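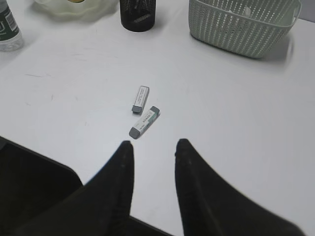
図1 手首カメラの画像。対象は消しゴム2個

件名: Re: [把持計画ML] 近接配置された小物体における候補選択の不安定について
差出人: Fodura 運用窓口
宛先: 把持計画メーリングリスト

関係各位

平素より本メーリングリストの運営にご協力を賜り、厚く御礼申し上げます。Fodura 認識・計画モジュール担当でございます。先般 Michiels 側の評価班よりお寄せいただきました件につき、調査の経過と当面の対応をご報告いたします。長文となりますがご容赦ください。

> 認識モジュールを更新した後、小物体を近接して置いた条件において、
> 把持候補の選択が周期ごとに入れ替わる現象を確認しております。
> 計画器は第一候補に対して軌道を生成いたしますが、接近動作の途中で
> 第一候補がもう一方の物体に移り、再計画が発生いたします。
> 再計画が3回続いた時点で監視ノードが動作を打ち切るため、
> 当該試行は失敗として記録されます。
>
> 物体どうしの間隔を広げた条件では再現いたしません。
> また、更新前の版に戻した場合にも再現いたしません。
> 設定の誤りか、モジュール側の仕様変更によるものか、
> ご教示いただけますでしょうか。
> あわせて、土曜日に予定しております連続試験を
> 現行版のまま実施してよいか、ご判断をお願いいたします。

お問い合わせの現象につきましては、当方の環境においても再現を確認いたしました。設定の誤りではなく、領域分割の後処理に加えた変更が原因であると判断しております。

1. 原因

図1の配置では、2個の消しゴムの端部がほとんど接しております。いずれも紙のスリーブから灰色のゴムが露出しており、更新後の後処理は、この近接した部分を一つの連結領域とみなす場合がございました。連結領域として扱われた周期では、主軸の推定が両物体をまたぐ形で行われ、把持角度が大きく変化いたします。次の周期で領域が正しく分離されますと角度は元に戻り、候補の順位も入れ替わります。ご報告の再計画の連続は、この繰り返しによるものです。

天板は白色でやや光沢があり、照明の反射が広く写り込みます。消しゴムのスリーブも白地であるため、輪郭の一部で背景との差が小さくなります。更新前の版では輪郭の欠けを色の情報で補っておりましたが、更新版では処理時間の短縮を目的としてこの補完を既定で無効としておりました。変更履歴への記載が不十分であった点につきまして、お詫び申し上げます。

なお、天板にはかすかな擦れ跡や細い筋状の跡がございますが、これらが物体として検出された例は記録にございませんでした。奥側に置かれた籠や容器等は作業領域の外として除外しており、今回の現象には関与しておりません。

2. 検証

同一の配置を用い、更新版の既定設定、補完を有効にした設定、および候補の保持を加えた設定の3条件で、それぞれ100回の計画を実行いたしました。実機の動作は伴わず、記録済みの画像列を Irel の再生機能により入力したものです。

既定設定では候補の入れ替わりが頻発いたしました。補完を有効にした設定では大幅に減少いたしましたが、完全には解消しておりません。候補の保持を加えた設定では、監視ノードによる打ち切りに至った例はございませんでした。ただし、画像列の再生による結果であり、把持の成否そのものを保証するものではございません。

3. 当面の対応

次の設定変更をお願いいたします。パラメータ名は Irel の設定ファイルにおける表記に従っております。

segment.color_fill: true
grasp.hold_candidate: true
grasp.hold_cycles: 3
replan.min_interval_ms: 1000

grasp.hold_candidate は、接近動作の開始後、指定した周期数のあいだ第一候補を固定する機能でございます。対象が実際に移動した場合の追従はその分遅れますので、搬送中の物体や、人が手を触れる可能性のある条件では有効になさらないようお願いいたします。

また、手首カメラの視野下部には常に左右の指先が写り込みます。自己マスクの範囲を独自に調整されている拠点におかれましては、指先の輪郭とマスクの境界に隙間がないことを、あらかじめご確認ください。隙間がございますと、補完を有効にした際に指の縁が物体領域へ取り込まれるおそれがございます。確認には Irel 付属の表示ツールで mask_overlay を選択いただくのが簡便です。

4. 土曜日の連続試験について

上記の設定を適用いただいたうえで、現行版のまま実施いただいて差し支えございません。更新前の版へ戻される場合は、Hendard 側の通信定義も合わせて戻す必要がございます。片方のみを戻しますと、計画器が候補の信頼度を読み取れず、すべて同順位として扱いますのでご注意ください。

試験記録につきましては、打ち切りの有無にかかわらず、候補一覧と領域分割の中間結果を保存くださいますようお願いいたします。保存先の容量に余裕がない場合は、中間結果を優先してください。

5. 恒久対応

領域の分離処理を見直した修正版を、7月中に本メーリングリストにてご案内する予定でございます。修正版では補完を既定で有効に戻し、処理時間との兼ね合いは拠点ごとに選択いただける形といたします。候補の保持につきましては既定では無効のままとし、適用条件を手引きに明記いたします。

近接配置における類似の事例をお持ちの拠点がございましたら、設定ファイルと該当する画像列を添えて、本スレッドへご返信ください。画像列は圧縮前のものをお送りいただけますと、解析が円滑に進みます。

以上、よろしくお取り計らいのほどお願い申し上げます。

Fodura 認識・計画モジュール担当
把持計画メーリングリスト 運用窓口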